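发一串关于桌垫的碎碎念。对桌垫没有感情的朋友可以先静音我，晚饭后再放出来。

**1/**
起因是一张桌子。白的，哑光，147 × 85，搬进来那天我觉得自己的人生终于有了留白。第二天早上放了一只马克杯上去，那一声“咣”，隔壁屋的人探头问我是不是东西砸了。

**2/**
白色桌面有个特点，商品页里一句没提：它很会告状。铅笔灰、饼干屑、袖口上掉的线头，平时在深色桌子上大家相安无事，到了白桌子上全都成了呈堂证供。我以前以为自己是个整洁的人，是胡桃木色在替我打掩护。

**3/**
所以我决定买垫子。需求写得很清楚：吸声、不滑、颜色耐脏、别有字。最后一条把市面上八成的垫子都淘汰了。做垫子的人似乎坚信，一块布如果不印上一句英文鼓励，买家就没有勇气坐下来干活。

**4/**
考察过的选手：
- 皮面的。好看，夏天粘胳膊，起身的时候会发出撕胶带的声音，适合不介意被全办公室注意的人。
- 硅胶的。不滑，也不让灰尘滑走。猫毛上去就是终身合同。
- 软木的。我抠。我知道我会抠。不出一个月边上就得缺一块。
- 透明的。买它等于花钱在告状的桌子上再盖一层会告状的东西。
- 毛毡的。看起来像一块不想说话的地毯。当场心动。

**5/**
下单的是 Satport 的厚款毛毡，124 块，颜色叫“燕麦雾”。我不理解为什么颜色都要取早餐的名字。隔壁还有“拿铁岩”和“豆乳灰”，三张色卡摆一起，我看了一个晚上，感觉自己在参加一场没有正确答案的视力检查。

**6/**
到货之后确认，“燕麦雾”就是米灰。细看是浅褐和灰的短纤维混在一起，麻麻点点的，这个好。纯色的布上掉一粒芝麻是事故，杂色的布上掉一粒芝麻是花纹。

**7/**
大小买得有点冒进。铺上以后远的那条边快顶到桌子远端了，近的这边只剩窄窄一条白。左右倒是宽敞，各留出一片桌面，用来放那些没资格上垫子的东西，比如订书机，比如我的胳膊肘。

**8/**
圆角要单独夸一句。桌子远端的角是圆的，垫子的角也是圆的，两个弧度不一样，但远看像一家人。我上一块垫子是直角，角会翘，翘了压书，书压久了就没人看，一本讲时间管理的书就是这么牺牲的。

**9/**
厚度也够。侧面那圈比上面颜色深一点，蹲下来平视的时候像一片切得很规矩的吐司。写到这里我承认，取早餐名字这件事可能有它的道理。

**10/**
白桌子上放点圆柱形的东西，以前是要盯着的，一碰就滚，滚起来还很有目标感，直奔桌沿。到了毡子上它们就老实了，横着躺下，底下一道细细的影子，像是午睡。中间那个小黑点先别问，后面会讲。

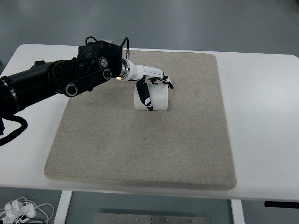 ## 关于那个黑点

**11/**
铺上没多久，垫子靠中间的地方出现了一个小黑点。我的第一反应是虫，第二反应是墨，第三反应是假装没看见。第三反应维持的时间最长。

**12/**
用指甲拨，不动。用胶带粘，起来一撮燕麦雾，黑点不动。用湿棉签点，棉签还是白的，黑点也还是黑的，双方都很体面。

**13/**
我的结论：它是纤维里自带的。毛毡嘛，各路纤维压在一起，混进来一根性格深沉的很正常。这个结论没有任何证据，唯一的优点是不用再买清洁剂。

**14/**
桌子右边那片白上也有一个更小的点。那个我不管。垫子归我管，桌子归缘分。

## 关于杯子

**15/**
垫子到位以后，下一个问题浮上来了：什么能放上去？毛毡怕水，准确说是我怕毛毡见水。陶瓷杯重，杯底那圈没上釉的地方会拖毛，放几次就拖出一个浅浅的圆，像垫子长了一个句号。

**16/**
试过杯垫。垫子上放杯垫，杯垫上放杯子，杯子上放盖子，喝一口水要拆四层，口渴的人等不起。而且那套杯垫也是毛毡的，我等于在毛毡上给毛毡买了保险。

**17/**
于是换成轻的白杯子。轻有轻的好处，放下去没有声音，真的一点声音都没有，我有两次以为自己没放下，手悬在那里又确认了一遍。

**18/**
坏处是白杯子全长一个样。Droltdale 这边的茶水间统一用白的，开完会桌上一片白，像雪地里的一群雪人，大家各自端走一只，端得都很自信。

**19/**
解决办法是写字。笔就挂在饮水机旁边，黑色，笔帽早就不知去向。规矩是写在靠近杯口的地方，写小一点，别搞得像竞选。规矩定得很好，执行起来的问题是杯子是弯的，人的字也是弯的，两个弯叠在一起，开头那个字母到底是 M 还是 H，要看你站在哪个方位、信什么教。

**20/**
里面是深灰色的，倒茶看不出浓淡，倒咖啡看不出还剩多少。我对这种杯子的全部了解，就是低头往里看时什么也了解不到。

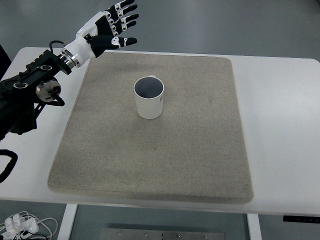

Rochelle Kapoor：缩写这条路走不通的，我们组光 M 就有一桌。后来改成画图形，三角、方块、波浪线，结果大家画的波浪线和三角也差不多。现在干脆谁喝完谁扔，不留过夜杯，世界和平。另外求问毛毡掉毛吗？我的黑裤子想知道。

**21/**
回 Rochelle：掉。头一周掉得比较热情，之后进入稳定期。你的黑裤子请坐远一点，或者改穿燕麦雾色。

**22/**
“谁喝完谁扔”我们这边也试过，卡在“喝完”的定义上。有的人的杯子永远剩一口，那一口从上午剩到傍晚，已经算半个同事了，扔的时候大家都有点不忍心。

**23/**
顺便说一下吸声。有人会觉得我在这件事上过于较真，我请他把一支笔在白桌面上掉一次，再在毛毡上掉一次。前一声是事故，后一声是雪。我用手机上的小软件测过打字，垫子上读数是 42，至于不垫的时候是多少，我拍桌子拍得太投入，忘了记。

**24/**
缺点也要讲，免得像收了 Satport 的钱。（他们要是想给，我也不拦着。）
- 写字必须垫本子。直接在纸上写会戳穿，一个逗号能戳出三层楼深。
- 鼠标在上面走得慢，很有阻力，适合修身养性，不适合打游戏。
- 橡皮屑会钻进去住下。吹不走，要用粘毛滚筒，滚完橡皮屑走了，滚筒上多一层毡毛，物质守恒。
- 冬天脱毛衣时请离它远一点。

**25/**
保养方面，商品页写“局部擦拭，平铺晾干”。我理解为：别洗。上一块我洗过，卷在浴室晾了好久，干了以后边缘呈波浪形，放在桌上像一片正在退潮的海。最后给 Pokham 家的狗做了睡垫，狗睡得很好，狗不在乎边缘。

**26/**
收纳方面，垫子上只留手头要用的，用完就撤到两边白的地方去，再用不着就回 Strickland 那个架子。架子也是 85 高，和桌子的进深是同一个数，没有任何意义，但量出来的那一刻我高兴了很久。

**27/**
这套规矩我称之为“上岸制度”：垫子是岸，白桌面是浅水区，地板是海。掉到海里的东西，灰绿色的，滑溜溜的一片地，捡起来都要先吹一吹再说。回形针一般是有去无回。

**28/**
制度运行到现在，最大的变化是我开始注意拿东西的方式了。以前端杯子是抓，现在是请。杯口朝上，别斜太多。我知道空杯子斜一点也没关系，可垫子贵过杯子，心里总有一杆秤，秤的那头是 124 块。

**29/**
对了，拿杯子时最好捏中间，别扣杯口。杯口是拿来喝的，轻杯子的口又软，一扣就成椭圆，喝的时候从两边一起漏，左右开弓，垫子在下面全程接待。

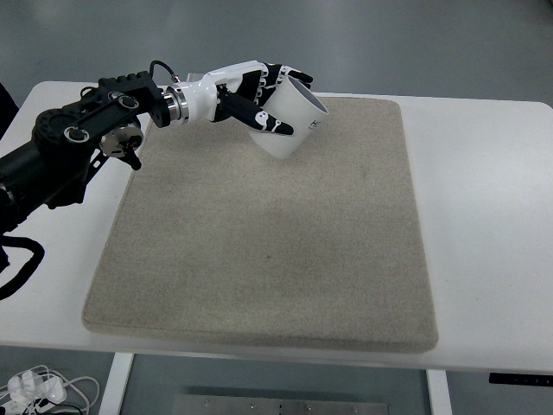

Usha Poduval：看完只想说，你缺的是一张深色桌子。我用深灰桌面好多年，没铺过垫子，咖啡洒了擦一下就行，杯子爱怎么斜怎么斜。把买垫子的钱拿去吃顿火锅不好吗？

**30/**
回 Usha：好的。但是火锅吃完，桌子还是会“咣”。

**31/**
而且深色桌子我用过。它不告状，它包庇。我曾经在胡桃木色的桌子上找一根黑色发圈找了一下午，它就在我正前方，和桌面达成了某种默契。白桌子至少坦荡，丢了什么一眼看到，没丢什么也一眼看到。

**32/**
后台有人问要不要买满铺的，把桌子整个盖住。我的看法：那你买白桌子干什么。左右那两条白边是有用的，热的东西、湿的东西、来路不明的东西都先在那里候着，相当于玄关。

**33/**
也有人问小尺寸行不行，只垫键盘那么大。行，就是会跑。毛毡底面如果没有防滑，小块的在哑光桌面上推一下走一寸，到下班的时候它已经自己出差去了。大块的靠体重取胜，我在这一点上和它很有共鸣。

**34/**
汇总一下大家问得多的：
- 颜色：米灰。页面图偏黄，别信页面图，也别太信我，我看了一晚上色卡，已经分不清了。
- 味道：拆开有一点，像新毛衣进了旧柜子，通风两天就淡。
- 会不会起球：手腕常放的那块有一点点起，可以用剃毛器，轻轻的。我用力过一次，那块现在比别处诚实。
- 猫：会来。来了就不走。请按“猫占用面积”另行加购。

**35/**
更新：有人用放大镜表情问我黑点怎么样了。它还在。我今天又试了一次胶带，再次起来一撮燕麦雾。按这个进度，黑点会是这块垫子上最后留下来的东西。

**36/**
再更新：茶水间的笔找到笔帽了，红色的，盖在黑笔上。有人拿它写了自己的杯子之后习惯性看了一眼笔帽，又看了一眼杯子，站在那里想了挺久。

**37/**
先到这儿，水凉了，我去续一杯。有想看滚筒横评的在下面扣个圆，扣得圆一点。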